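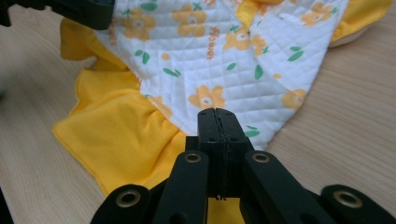 Belmonte Fabrics -- a README of sorts

Hi! I started this collection in January because I sew a lot and could never find decent pictures of cloth the way it really sits on a table, all crumpled and bunched up. So it's 306 photos of quilted cotton, ruffles, prints and plain scraps, mostly from my own sewing room.

What you get
photos/ -- the pictures, one folder per fabric
fabrics.csv -- print, main color, quilted or plain, ruffle or no ruffle

The color column is my own eye, so my "yellow" may be your "gold" (sorry!). Florals are filed under the flower color and I ignored the leaves.

Still to do: the 4 stripe folders need better names -- they're just stripe1, stripe2 and so on.

Last updated March 31, 2020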